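Drita Atanasov
January 19, 2023

1/ I promised a proper thread on the Cutano gripper kit once I'd lived with it for a while, and a few of you have been very patient with me. So put the kettle on, because I'm going to ramble a bit.

2/ Quick background for new folks. We're a small refurbishing shop in Zundville. Old office desktops and workstations come in, get opened up, the good parts come out and get tested, and the rest goes to the metal people. I've been doing it by hand for years and my thumbs would like a word with me.

3/ Cutano sells the kit as an add-on for an arm you already have. You get the gripper, two pairs of fingers, a little wrist camera, the cables, a mounting plate and a year of their software. I paid 1620 dollars for the lot, shipping included, with my own money. They don't know I'm writing this.

4/ You can get the gripper alone for 704. If you already have a camera you like, I'd think hard about that one! I didn't have one, so the full kit made sense for us, but I know several of you do.

5/ Setup first. The plate went on without any fuss (bless whoever put the right size hex key in the box) and the software found the gripper on the second try. The first try was me plugging the cable into the wrong port, and I can't blame Cutano for that.

6/ The printed manual is 18 pages and most of it is good. The page on setting grip force is not. It tells you to "select a suitable value" and then moves on to cleaning. I wrote to support and a very kind person sent me a table the next morning. Please, Cutano, put that table in the manual.

7/ Now the fingers, which are the part I've fallen for. The narrow pair are flat plates with little holes drilled through them, so you can bolt on your own pads or tips. I've made three sets of tips already and I'm nowhere near done fiddling. I cut the last ones out of an old rubber jar opener from my kitchen.

8/ What do we use it for? Mostly expansion cards. A graphics card in an office workstation sits low in a crowded box, with cables running every which way, and you want to take hold of it somewhere sturdy without leaning on the board. The narrow fingers get down in there better than I expected, and better than my own hand does on a cold morning.

9/ The gripper body is another story. It's wide. The fingers fit fine and then you have these big rounded shoulders coming in behind them, and in a small case you run out of room fast. On the big towers laid on their side, with the panel off, we're all right. On the slim desktops I've given up for now and gone back to thumbs.

10/ The wide body also gets in the way of the camera. You can see the fingertips and what's between them, which is the main thing, but the lower corners of your view are all gripper. If there's a loose cable down there, you won't know about it from the screen. I keep a desk lamp and a pair of human eyes nearby.

11/ Shiny metal is a nuisance too. The ribbed side panels throw back so much light that I spent a whole afternoon moving lamps around like I was shooting a wedding. A sheet of baking parchment over the lamp sorted most of it out. Cheapest upgrade in the shop.

12/ A few people asked how it stacks up against the Pavlović gripper we borrowed back in June. The Pavlović closes more smoothly and feels nicer in every way, and it's also priced for people with a purchasing department. For our kind of work I'd still choose the Cutano, mostly for those drilled fingers.

13/ Things I'd want to know before buying: the cable is short, so plan where your controller will sit. Spare finger screws are not in the box. And the software year starts the day you order, which I thought was a bit mean when shipping took three weeks.

14/ Would I buy it again? Yes, I would, and I'd buy the second set of narrow fingers at the same time and save myself the postage. If you work on small cases, wait and see whether they bring out a slimmer body. Support told me they've been asked for one a lot — so do write and ask, it may help.

15/ Next week we start on a batch of 600 machines from a school district and I'll keep notes as we go. Send me your tip designs in the meantime, especially anything for memory modules. I haven't found a shape I trust with those yet.

Related posts
- Zereven bench arm, one year on
- Making gripper tips from kitchen odds and ends
- Which screws fit which Dell cases, a running list
- A visit to the metal people

© 2023 Drita Atanasov, Zundville | Contact | Back to top

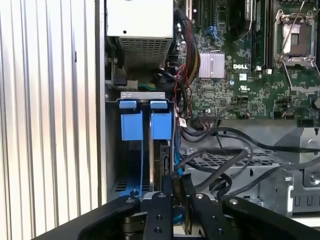 Cutano's narrow fingers at the graphics card in a Dell workstation.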